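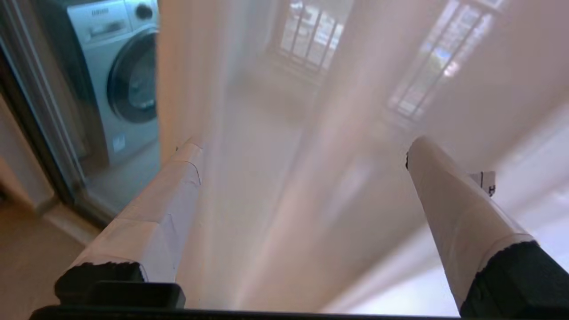
Is there any actual standard for wrapped gripper fingers near sheer curtains?

Posted in Home Automation and Robots, Postthorpe Community Help. Thread 3658, 780 views

balcony_side

We have been asked to sign off a house rule for letting an arm open and close curtains in a lived-in flat. The draft came from the supplier of the control software (Rastari) and it is two pages of very confident wording. The part I can't swallow says the fingers "shall be covered with a soft, non-marking wrap to ensure fabric safety". That's the whole rule. No word on what the wrap is, how it is fixed, who looks at it or when it gets changed.

Our fingers are wrapped in white, and the wrapping has creases, overlapping seams and a jagged torn edge where it meets the dark sleeve. By the draft, this passes. It's a wrap and it's soft. I look at that torn edge and then at a sheer curtain you can see the barred windows through, and I don't feel the fabric has been made safe at all.

The draft also says a grasp is "verified by the wrist camera". With the sheer right up against the lens everything goes milky, so I'd like to know what is being verified. The supplier tells me 100 trial pulls went fine. On what cloth, and judged by whom, they haven't said.

Is there a recognised standard I can point them to, or is everyone making it up? And what would you put in the rule instead?

threshold_strip

There are safety standards for robots around people, and you should ask the supplier which one they claim to follow and for the risk assessment that goes with it. If they send you a brochure you have your answer. But those are about not hurting anybody. I have looked for one that tells you how to treat a net curtain and I haven't found it, so be wary of anyone who says "compliant" about the fabric side.

For the wrap, write it so that a person can fail it. We use something like this:

The wrap is one continuous piece or its seams are pressed flat. Any lifted, torn or ragged edge on the gripping part means it is replaced before the next run.
Before starting, someone draws a scrap of the same cloth over both fingers by hand, open and closed. If it catches, stop.
Whoever did the check writes it in the log with the time. "Checked, OK" with no time doesn't count.
After a run the curtain is looked at with daylight behind it, where the fingers held it.

The scrap test takes a minute and has caught more for us than any camera has. We do a full rewrap every 6 sessions whatever it looks like, and I'll admit that number has no science in it. It was picked because people argue less with a number.

On the camera business I share your doubts. Ask for a second view from further back, at head height or so, where the arm, its cable and the hang of the cloth can all be seen together.

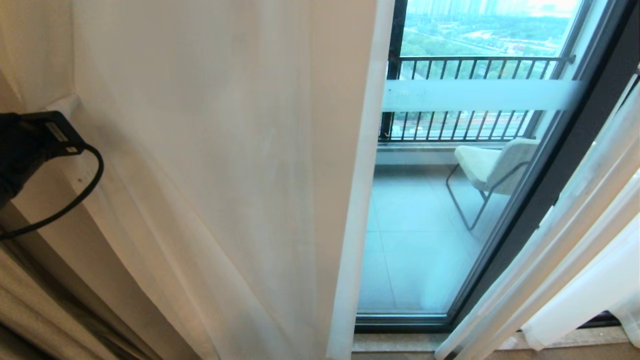
Even then I wouldn't let them write "verified". Put "observed by a person who can stop the arm". A second view is good for spotting a cable that is looping out towards the folds, and fairly poor at telling you whether the fingers have one layer of cloth or two. Sheers and a heavier curtain hanging side by side are exactly where I'd expect trouble, so give each its own rule about where the arm may take hold.

I'd add a line about the glass door as well. Is it open or shut while the arm is working? Pick one and write it down. A light curtain in a draught won't be where it was a second ago, and with a balcony outside I'd have it shut every time. Frosted band or no frosted band, I also wouldn't trust a sensor with clear glass until I'd seen it tested on that door.

pole_and_hook

Just use a motorised track. We've got an Eglītis one and it's been fine, bit noisy. No fingers, no wrap, no rule needed.

balcony_side

Thanks both. A motorised track would suit me, but the whole purpose of the work is the arm, so that one's out.

threshold_strip, I've sent your version over more or less as it stands. They have already come back asking if "ragged" could be changed to "significantly ragged". I've said no. Still waiting on the risk assessment, and on what cloth they used for those trials - I will post it if it ever arrives.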